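Clear storage bags, the kind with cloth edges. What we've worked out so far

Bought a stack of them at Pimentel for the closet shelf. Sweaters, spare pillowcases, the good tablecloth. They work fine if you do a few things first.

Unfold them the day before. They come packed flat and the creases fight you. Leave them open on a table overnight, or stuff with a bath towel. Low hair dryer helps, keep it moving, don't park it on one spot.

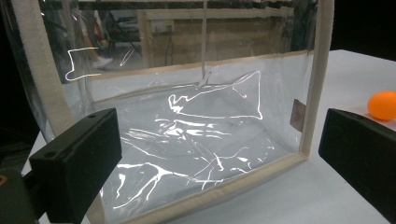
Wash everything before it goes in. Even if it looks clean. Old sweat and a drop of gravy turn yellow by April and then you're soaking it for days. Dry all the way too, longer then you think. Wool overnight on a rack.

Heavy stuff on the bottom, rolled not folded if it's knit. Don't fill past the rim. Leave the zipper open an inch, if yours has one.
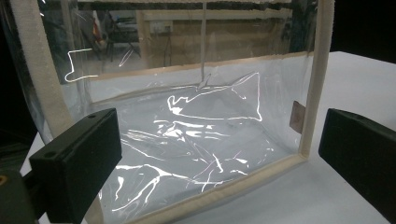 Mieke Timmermans writes that she never puts wool in plastic at all, only cotton pillowcases, and lost one cardigan to mildew before she learned. Fair enough. Damp house, use cotton. Ours is dry.

Cleaning: dish soap, lukewarm water, soft cloth. No scrubby side, it scratches and then stays cloudy. Cloth edges get a toothbrush. Hang upside down over the tub, 4 hours or so. Not the dryer!! Olau soap is ok, bleach is not.
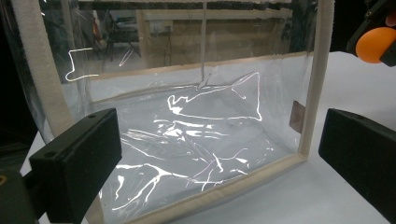
Labels. Tape goes gummy on vinyl. Index card inside, facing out, done. Write what's in it and whose. Cedar blocks in a sock so they don't touch the plastic, sand them lightly when the smell goes.

Split seam? Needle and heavy thread thru the cloth edge only, the clear part just tears more.

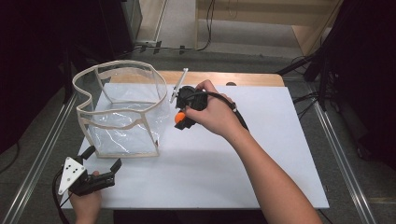 Femke wants to know if they stack. Two high, yes. Three and the bottom one slumps, put a board between. Or get bins for teh heavy things and keep these for bedding.

Moth traps next, when I get to it.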